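町のお金の使いみちは、どうやって決まるの？

みなさんの住んでいる町には、道路があり、学校があり、図書館があり、公園があります。ごみを集める車も走っています。こうしたものには、どれもお金がかかります。

では、そのお金をどこにいくら使うかは、だれが決めているのでしょうか。市長でしょうか。それとも市役所の人でしょうか。

このページでは、ガンドゲートという町をれいにして、町のお金の使いみちが決まるまでを、順番に見ていきます。ガンドゲートは川ぞいにある小さな町で、となりにはドレアクリーという町があります。町の決まりは国や地域によって少しずつちがいますが、大まかな流れはよく似ています。

予算とは何か

一年のあいだに、どれだけお金が入ってきて、それを何にいくら使うか。その計画を「予算（よさん）」といいます。

おこづかい帳を思いうかべてください。おこづかい帳には、使ったあとのお金を書くことが多いでしょう。予算は、使う前に書きます。「来月はノートを買う。友だちの誕生日プレゼントも買う。のこりは貯金する」と先に決めておく。これが予算です。

使ったあとで「じっさいにはこうなりました」とまとめたものは「決算（けっさん）」といいます。予算と決算は、二つで一組です。先に計画を立て、あとでたしかめます。

町の予算は、おこづかいよりずっと大きな金がくになります。そして、自分のお金ではなく、町のみんなから集めたお金です。ですから、一人の人が好きなように決めることはできません。

お金はどこから来るのか

町に入ってくるお金を「歳入（さいにゅう）」といいます。むずかしい字ですが、「一年間に入ってくるお金」という意味です。

いちばん分かりやすいのは税金です。町に住む人や、町で仕事をしている会社がおさめます。土地や家を持っている人がおさめる税金もあります。

税金のほかにも、いくつか入り口があります。

国や県（州という国もあります）から来るお金。町の大きさや、しなければならない仕事に合わせてとどきます。使いみちが決まっているものと、町が自由に使えるものがあります。

使用料や手数料。プールに入るときにはらうお金や、役所で書類を出してもらうときにはらうお金です。

借りるお金。大きな橋や学校をつくるときには、一年分のお金では足りないことがあります。そのときは町がお金を借りて、何年もかけて返します。橋は何十年も使うものなので、これから使う人たちにも少しずつ出してもらうという考え方です。ただし、借りすぎると返すのがたいへんになるので、どの町にも決まりがあります。

お金は何に使われるのか

町から出ていくお金を「歳出（さいしゅつ）」といいます。

ガンドゲートでは、歳出を次のように分けています。

学校や図書館のためのお金
お年寄りや小さい子ども、病気の人を助けるためのお金
道路、橋、公園のためのお金
ごみや水道のためのお金
消防や災害のためのお金
役所の仕事のためのお金
前に借りたお金を返すためのお金

学校のお金とひとことで言っても、中身はいろいろです。先生や事務の人の給料、教科書、いすやつくえ、校舎の修理、電気代、給食の費用などがふくまれます。給食のお金には、食べ物の代金だけでなく、調理室の道具を買いかえるお金や、ガス代も入っています。

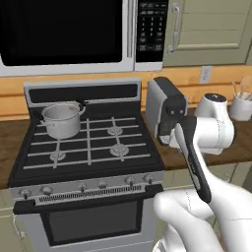
こうした細かい費用を一つずつ足していくと、学校全体のお金になります。同じように、道路のお金、図書館のお金も、たくさんの小さな費用が集まってできています。予算の本が分あつくなるのはそのためです。ガンドゲートの今年の予算書は152ページあります。

予算の中には、かんたんにへらせないものがあります。たとえば、借りたお金を返すお金は、かならず出さなければなりません。法律で「町がしなければならない」と決められている仕事のお金もそうです。そういうものを先に引いていくと、町が自由に使いみちを考えられるお金は、思ったより少なくなります。

予算ができるまで

一、それぞれの課が希望を出す

役所の中は、仕事ごとにいくつもの課に分かれています。学校のことをする課、道路のことをする課、公園のことをする課などです。

ガンドゲートでは、8月になると、それぞれの課が次の年にしたいことを書き出します。「西の橋のさびを直したい」「図書館の本を新しくしたい」というようなことです。いくらかかるかも計算します。

橋の修理のように、役所の人だけでは金がくが分からないものは、会社に聞きます。このような計算の書類を「見積もり（みつもり）」といいます。西の橋については、ユテッティという建設会社から見積もりをもらいました。ほかの会社からももらって、くらべます。

二、財政課がまとめる

希望がぜんぶ集まると、たいてい、入ってくるお金より多くなります。どの課も、自分の仕事を大切だと思っているからです。

そこで、お金をあつかう財政課（ざいせいか）が、一つずつ話を聞きます。

ガンドゲートの財政課で働くブランディーヌ・アルノーさんに、どんなことを聞くのかたずねました。

「まず、それは来年でなければいけないのかを聞きます。橋のさびは、待つとひどくなって、直すお金もふえます。役所のかべのぬりかえは、もう一年待てるかもしれません。それから、別の安いやり方がないかも聞きます。図書館の課の人とは、今年は三回話しました」

今年、財政課にとどいた希望のうち、新しい仕事は42件ありました。そのうち、予算の案に入ったのは38件です。のこりの4件は、次の年にもう一度考えることになりました。

三、市長が案を決める

財政課がまとめたものを見て、市長が最後の調整をします。市長は選挙でえらばれた人です。選挙のときに「子どもの遊び場をふやします」と約束していれば、そのためのお金を入れようとします。

こうしてできたものが「予算案」です。「案」という字がついているとおり、まだ決まったものではありません。

四、議会が話し合う

予算案は、議会（ぎかい）に出されます。議会は、町の人たちが選挙でえらんだ議員の集まりです。

市長も議員も、どちらも選挙でえらばれます。どうして二つに分けているのでしょうか。

計画を立てて仕事をする人と、それをたしかめて決める人が同じだと、まちがいに気づきにくくなります。お金を自分のつごうのよいように使ってしまうおそれもあります。そこで、案をつくるのは市長、それでよいか決めるのは議会、というように役目を分けてあります。

議員は予算案を読んで、市長や役所の人に質問します。「この金がくは去年より多いが、なぜか」「この道路を先にするのはどうしてか」などです。質問と答えは記録にのこり、あとからだれでも読めます。

ガンドゲートの議会は、水曜日の午後に開かれます。傍聴席（ぼうちょうせき）という、話し合いを聞くための席があり、町の人なら子どもでもすわれます。話しかけたり、はくしゅをしたりすることはできません。

五、採決する

話し合いが終わると、賛成か反対かを決めます。これを「採決（さいけつ）」といいます。賛成が半分より多ければ、予算は決まります。決まることを「可決（かけつ）」、決まらないことを「否決（ひけつ）」といいます。

一部だけを変えて可決することもあります。これは「修正（しゅうせい）」といいます。

意見が分かれたとき

みんなの意見がいつも同じになるわけではありません。ガンドゲートで去年あったことを見てみましょう。

町には、シュエ通りという古い通りがあります。商店がならび、小学校へ行く道にもなっています。この通りの歩道を広げる計画が、予算案に入りました。

歩道を広げると、車の通るところがせまくなります。店の前に車をとめることもできなくなります。

小学校に子どもを通わせている人の多くは、賛成でした。朝は、せまい歩道を大ぜいの子どもが歩くからです。

店の人の中には、反対の人がいました。車で買い物に来るお客さんがへるかもしれないし、荷物をおろす場所もなくなるからです。賛成の店もありました。歩く人がふえれば、立ちよってくれる人もふえると考えたのです。

議員のシュクファン・チャンさんは、はじめ、この案に反対しました。

「歩道を広げることに反対したのではありません。荷物をおろす場所のことが、案に書かれていなかったのです。パン屋さんには、毎朝、粉のふくろがとどきます。どこに車をとめるのかと質問しましたが、はっきりした答えがありませんでした」

チャンさんとほかの議員は、案を直すようにもとめました。役所の人は通りに出て、どの時間に荷物の車が来るのかを調べました。荷物の車は、午前10時より前に来ることが多いと分かりました。子どもたちが学校に着いたあと、お客さんがふえる前の時間に荷物をおろせるように、通りの二か所に車をとめる場所をつくることになりました。

この修正で費用が少しふえました。そのぶん、町の入り口の看板を新しくする計画は取りやめになりました。看板のほうを楽しみにしていた人もいたので、全員が満足したとはいえません。それでも採決では賛成が半分をこえ、予算は可決されました。

一つのことにお金を使うと、別のことに使えるお金がへります。予算の話し合いでは、このことがいつも問題になります。

期限までに決まらなかったら

予算には期限があります。新しい年度が始まるまでに決めなければなりません。「年度」というのは、予算の一年のことです。日本では4月から次の年の3月までですが、1月や7月に始まる国や町もあります。

もし、期限までに決まらなかったらどうなるでしょう。

ごみを集める仕事や、消防の仕事を止めることはできません。そこで多くの町では、「暫定予算（ざんていよさん）」という、つなぎの予算をつくります。短いあいだだけ使うもので、毎日のくらしに必要なお金だけが入っています。

つなぎの予算では、新しいことは始められないのがふつうです。新しい公園をつくる工事も、学校の屋根を新しくする工事も、待つことになります。工事をする会社も、仕事がいつ始まるのか分からずこまります。

となりのドレアクリーでは、前に一度、つなぎの予算になったことがあります。プールを直すか、新しくつくるかで、市長と議会の意見が合わなかったのです。そのあいだ、プールはしまったままでした。けっきょく、直して使うことに決まりました。

年度のとちゅうで変えることもある

予算は計画なので、思ったとおりにいかないこともあります。

大雨で道がくずれたら、すぐに直さなければなりません。冬に雪が多ければ、雪かきのお金が足りなくなります。反対に、工事が予定より安くすんで、お金があまることもあります。

このようなときは、予算を変えます。これを「補正予算（ほせいよさん）」といいます。補正予算も、はじめの予算と同じように、議会で話し合って決めます。

急なことにそなえて、使いみちを決めずにとっておくお金もあります。「予備費（よびひ）」です。また、町の貯金にあたるものもあり、「基金（ききん）」とよばれます。

使ったあとにたしかめる

年度が終わると、お金がどう使われたかをまとめます。はじめに出てきた決算です。

決算は、まず監査委員（かんさいいん）という人が調べます。請求書や領収書を見て、金がくが合っているか、決められたとおりに使われたかをたしかめます。むだな使い方があれば、それも書きます。

そのあと、決算は議会に出されます。議員は、予算の話し合いのときに聞いた説明とくらべます。「この事業で、利用する人はふえたのか」「お金があまったのはなぜか」と質問します。ここで分かったことは、次の予算を考えるときに使われます。

ガンドゲートでは、前の決算のとき、夜の移動図書館がほとんど使われていないことが分かりました。次の年から、移動図書館は夕方に走るようになり、とまる場所も一つ変わりました。

子どもにもできること

選挙で投票できるのは、決められた年になってからです。でも、町のお金について知ったり、意見を言ったりすることは、子どもにもできます。

広報紙を読む。多くの町では、予算が決まると、広報紙に図やグラフをのせます。家にとどいていないか、おうちの人に聞いてみましょう。図書館や役所にもおいてあります。

議会を聞きに行く。夏休みに子ども向けの見学会をしている町もあります。長い時間すわっているのがたいへんなら、とちゅうで出てもかまいません。出入りのしかたは、受付で教えてもらえます。

意見を送る。役所には、町の人の意見を受けつけるところがあります。手紙でもメールでも送れます。「公園を直してください」とだけ書くよりも、「北公園のすべり台の下に水がたまって、雨のあとは二日くらい使えません」と書くほうが、役所の人は調べやすくなります。

子ども議会に出る。子どもが議員になって、市長に質問する行事です。毎年開いている町もあれば、開いていない町もあります。

調べてみよう

自分の町の予算を調べるときは、次のようなことから始めるとよいでしょう。

町の一年間の予算はいくらですか。
いちばん多く使われているのは何のお金ですか。
去年とくらべて、ふえたものとへったものは何ですか。
今年、新しく始まることは何ですか。
議会は何月に開かれますか。

金がくが大きすぎて分かりにくいときは、町の人口でわってみましょう。一人あたりいくらになるかが分かります。となりの町とくらべるときにも使えます。ただし、山や川の多い町では道路や橋のお金が多くなり、お年寄りの多い町では介護のお金が多くなります。金がくのちがいを見つけたら、町のようすのちがいも調べてください。

ことばのまとめ

予算：一年間に入るお金と使うお金の計画。
決算：一年間に、じっさいに入ったお金と使ったお金のまとめ。
歳入：一年間に入ってくるお金。
歳出：一年間に出ていくお金。
見積もり：仕事にいくらかかるかを、前もって計算したもの。
議会：選挙でえらばれた議員が、町のことを話し合って決めるところ。
採決：賛成か反対かを決めること。
可決：賛成が多く、決まること。
否決：賛成が足りず、決まらないこと。
修正：案の一部を変えること。
暫定予算：予算が決まるまでの、つなぎの予算。
補正予算：年度のとちゅうで予算を変えるときにつくる予算。
予備費：急なことにそなえて、使いみちを決めずにとっておくお金。
基金：町の貯金にあたるお金。
監査委員：お金が正しく使われたかを調べる人。

よくあるしつもん

市長は、議会が決めたことをことわれますか。

国や町の決まりによりますが、「もう一度話し合ってください」と議会にもどせるところが多くあります。もどされた議会は、もう一度採決をします。二度目は、半分より多いだけでは足りず、三分の二以上の賛成がいる場合もあります。

予算があまったら、税金は返ってきますか。

ふつうは返ってきません。次の年にくりこしたり、基金に入れたりします。借りたお金を早く返すために使うこともあります。

議員にも給料はありますか。

あります。金がくは町ごとに決まっていて、そのお金も予算に入っています。小さな町では金がくが少なく、ほかの仕事をしながら議員をしている人もいます。チャンさんも、議会のない日は薬局で働いています。

町がお金を使いきってしまうことはありますか。

とても少ないのですが、お金が足りなくなり、国や県に助けてもらいながら立て直した町はあります。そうなると、使用料が上がったり、図書館やプールの数がへったりします。元にもどるまでには長い年月がかかります。

予算書は子どもでも見られますか。

見られます。役所のまどぐちや図書館で「予算書を見たいです」と言ってください。ガンドゲートの図書館では、二階の地域資料のたなにあります。借りて帰ることはできませんが、コピーはできます。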